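Nesting bowls stuck together and sliding on a shiny table, any tricks?
Posted in Kitchen & Table

Trollow
Hi all! I just inherited the job of setting up the salad station for our Monday lunch club and I am completely in love with our colored bowls. Red is one of the big ones I use, then there's green, orange and a little pink one. They make the whole place look cheerful before any food goes in.
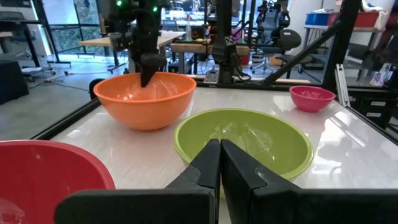
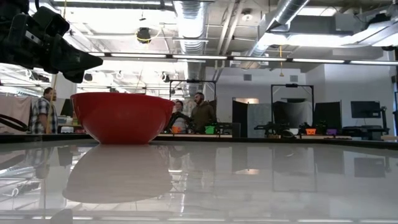 The red bowl is in both photos, with the green, orange and pink ones in the first.

Two things I'd love help with. When I stack them after washing they grab each other, and I have had to ask somebody to hold one while I pull on the other. And the white tabletop is so glossy that a bowl skates away from me the minute I start tossing lettuce. The shine is gorgeous, you get a big red reflection under the bowl, so I don't want to hide it all under a tablecloth if I can help it. Also, is there a sensible order for what goes in which color? I do lettuce in the red, bread in the green, tomatoes in the orange and dressing in the pink, but I'm open to anything. We feed 37 people on a busy week.

Gilles Fleury
Oh, I love a set like that! We had one at the old Pratdale hall and I used it for everything from popcorn to potato salad.

For the sticking: it's nearly always a bit of water trapped between the two bowls. Dry them all the way, inside and out, and leave them upside down on a rack until after the dishes are done. Then put a paper towel between each one when you stack. A coffee filter works too and is a nicer shape for the small ones. If two are already stuck, put cold water in the inner bowl and stand the outer one in warm (not boiling) water for five minutes, then twist gently. Don't pry with a knife, I scratched a rim that way and was mad at myself for a month.

For the sliding, a damp dishcloth folded flat under the bowl. Wring it out well or you'll have a puddle. Fold it smaller than the base and you won't see it from the front, so you keep most of that lovely reflection!

I'd swap your bread and lettuce, by the way. Green for lettuce just makes sense to people walking up hungry. But if the red holds more, and it sounds like it does, ignore me.

Ertuğrul Karakaya
Agree on the damp cloth. You can also cut rounds out of rubbery shelf liner, the kind with little holes. I bought one roll in July and got rounds for every bowl we own with plenty left over. They rinse clean, and they live inside the bowls between lunches, so they do the paper towel's job as well. One thing to fix two problems, I was so pleased with myself!

Careful which liner you get though. Some of them have a sticky back and that will leave gunk on a glossy top. Try it in a corner overnight first.

For tossing lettuce, only fill the bowl a bit over half. I know it's tempting to pile it up when there's a line, but a half-full bowl needs so much less elbow and it doesn't go traveling. Make a second batch when the first one gets low. The leaves stay crisper that way too.

And please keep the pink one for dressing. A small bright bowl next to big ones is easy to spot, and folks will stop asking where the dressing is. Ours sits at the right-hand end with a ladle in it.

Trollow
Thank you both, this is wonderful! I tried the coffee filters last night and the stack came apart with one hand. Shelf liner is on my list for the weekend. I'm going to try lettuce in the green one next time just to see, and bread can have the red. Does anybody line the bread bowl with a cloth napkin, or does it just end up on the floor?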